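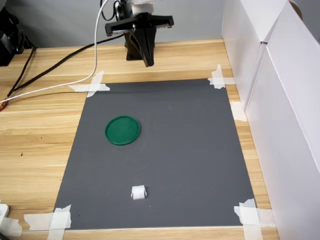 Practice table, Bitorberg packing room

Cluno Packing Cooperative
Progress report to the Anghel Fund, second grant period
Sunday, October 1, 2023

Dear friends at Anghel,

Thank you for your patience with this report, which should have reached you before the harvest orders started coming in and swallowed all our afternoons. We have a good deal to tell you, and most of it is cheerful.

You will remember that the grant pays for one thing above all: finding out whether an arm can take over the small, fiddly placing work at the sample bench, where our people pick up little pieces and set them in shallow dishes for hours on end. We pack 3,237 sample sets in a normal month, and it is the job most often named when someone tells us their wrists hurt. The main line is outside this project and will stay as it is.

We began with the plainest version of the task we could think of, a small white piece and a round green lid to put it in, on a gray mat taped to the table. Several of the packers thought this was far too easy (one offered to do it blindfolded!), but they came around once they had watched a few tries. A hand knows without thinking how hard to squeeze, and the arm has to be taught that over and over. 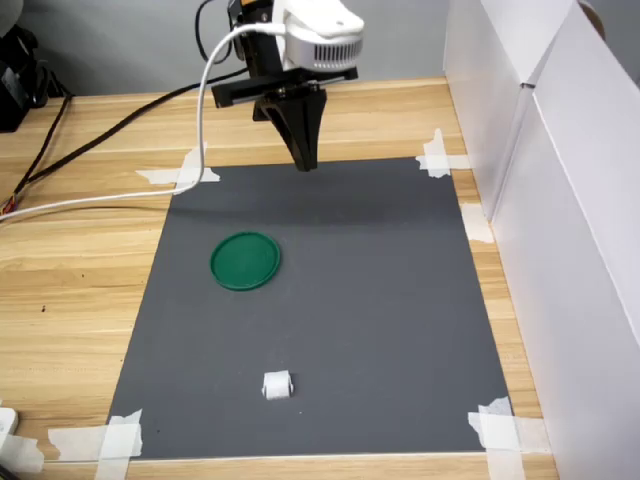 The teaching is where your money has made the biggest difference to the people here. Under the first plan an outside firm would have done all of it and handed us a finished program. With the training hours you agreed to in the spring, our own packers guide the practice runs, and they have logged 1,080 of them so far, against a goal of 2,000 for the year. We are a little behind, mainly on account of the two weeks we lost to the floor repairs, and we expect to catch up over the winter.

Each packer who takes a turn at the table is paid the bench rate plus the training supplement. We had a long talk about that supplement, as you may recall, and I am glad we held on to it. People sign up for the sessions now – there is a sheet on the break room door and it fills quickly – and the questions they ask have changed from "will I still have my shifts?" to "why does it come in from that side?"

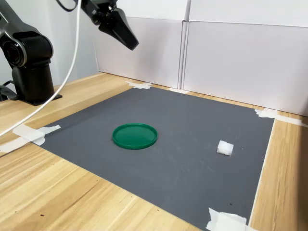 I don't want to suggest that the first question has gone away. It was raised again at the September meeting, and we repeated in writing what we promised at the start, that no hours will be cut at Bitorberg during the grant or in the year after it. What happens beyond that is still to be worked out with the staff, and some of them would like a firmer answer than we can give yet. I would too, in their shoes.

On the practical side, the Grarka software was updated in August and the packers find the new screens easier to read. Moving the cables out of the way of people's sleeves is on our list.

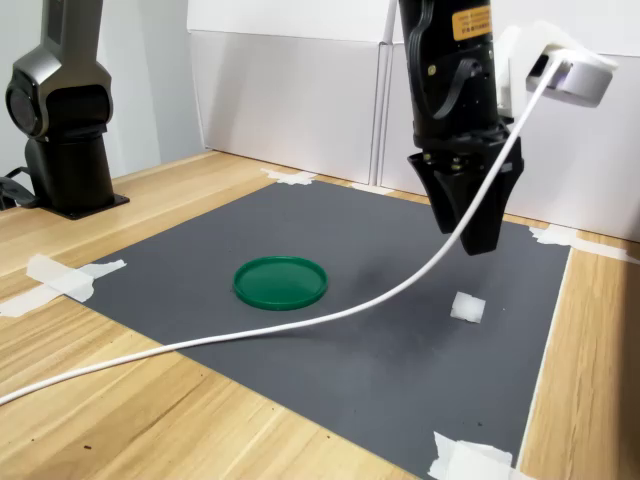
Spending is close to plan. Training wages ran a bit over and equipment a bit under, and the full table is in the attached sheet. We would like to move the unspent equipment money into wages if you have no objection, and a short note back from you would be enough for our bookkeeper.

For the next period we mean to finish the remaining runs, try pieces of other shapes, and set up a second round of wrist and shoulder checks so we can compare them with the first. You are very welcome to come and see a session. Mornings are best, and there is always coffee.

With warm thanks from all of us,
The project office, Cluno Packing Cooperative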